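Home›News›Local
News

Open Evening at the Drudum Police Records Annex: Complaint Handling and Body Camera Storage 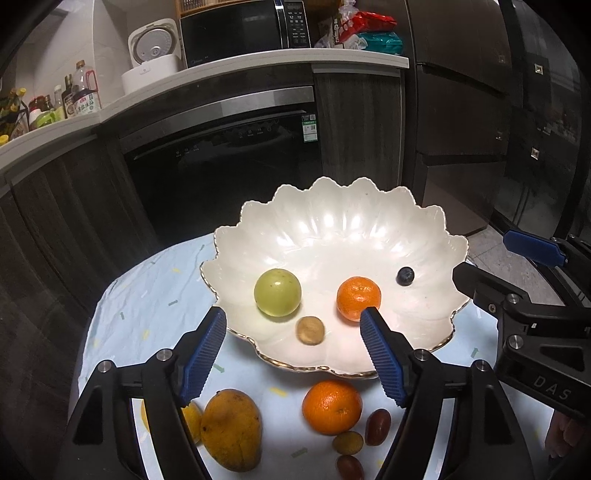 Fruit in a scalloped white bowl with a gold edge.

The Drudum police department opened its records annex on Brander Street to residents on Tuesday from 6 p.m. The tour covered intake, evidence storage and the desk that handles complaints against officers. Visitors signed in at the side entrance and were split into two groups.

Intake comes first. A complaint can be filed on paper, by phone or through the city website. Each one gets a case number the same day and goes to a sergeant outside the officer's own chain of command. The department logged 61 complaints last year, and 16 led to a formal internal investigation. The clerk at the counter could not say how many ended in discipline. Those figures are kept by the city attorney.

Body camera video is held in a locked server room on the second floor. Files move there from the docking racks at the end of each shift. Routine footage is kept for 24 months, and footage tied to an open case stays until the case closes. Every viewing is logged by badge number. One visitor asked whether a supervisor can delete a file. Staff said deletion requires two sign-offs and leaves an entry in the log.

The second group started with the property room, where the shelving is new and the labels are still being changed over from the old Turen County codes. The room was visible only through the wire door.

Requests for closed disciplinary files go through the Cabrera Avenue office, weekdays until 4 p.m. The form is two pages long and asks for a case number or the date of the incident. Copies are charged by the page.

Parking behind the annex was full by 6:15.

Filed under: Police, City Records, Drudum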